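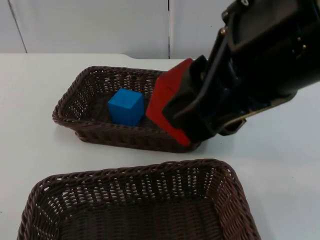
Kudilar is a word list of household storage and container terms, collected for spelling checkers and small dictionary projects. It holds 1000 headwords in the main file and 900 usage sentences in a second file. Each headword is tied to a sense number, a part of speech and a short gloss. Open containers caused most of the disagreement during editing: two dark brown woven baskets standing on a white table may be entered under "basket", but "hamper" needs a lid or a stated use, and "tray" needs a low rim. Color and material are never part of the gloss unless the word itself requires them.

Files

headwords.tsv — one headword per line, tab separated, UTF-8, no byte order mark.
sentences.tsv — sentence ID, headword ID, sentence text.
changes.txt — edits since the first release.

Sources

The base list was typed from the Gistuvari glossary drafts and then merged with the Wallo trade vocabulary. Duplicates were removed by exact match on spelling and sense. Near duplicates ("breadbox", "bread box") were kept as separate entries and linked through the variant column. Sentences were written for this list and were not copied from books or websites.

Format notes

Sense numbers start at 1 and are not reused after a deletion. An empty variant field means that no variant was found. Plurals are given only when irregular. Hyphens follow the Riedl style sheet, version 2, except in compounds with "box", where the closed form comes first.

Known problems

Regional labels are incomplete. "Tote" is marked as American throughout, which is too narrow for the shopping sense. Several glosses under "crate" still refer to a sense that was merged in October. The sentence file has no entries for rare headwords — these are flagged with R in the status column.

Loading

Read both files as plain tab-separated text with quoting turned off. Some glosses contain a single double quote as an inch mark, and most spreadsheet programs will join lines at that point.

Last revised March 2019.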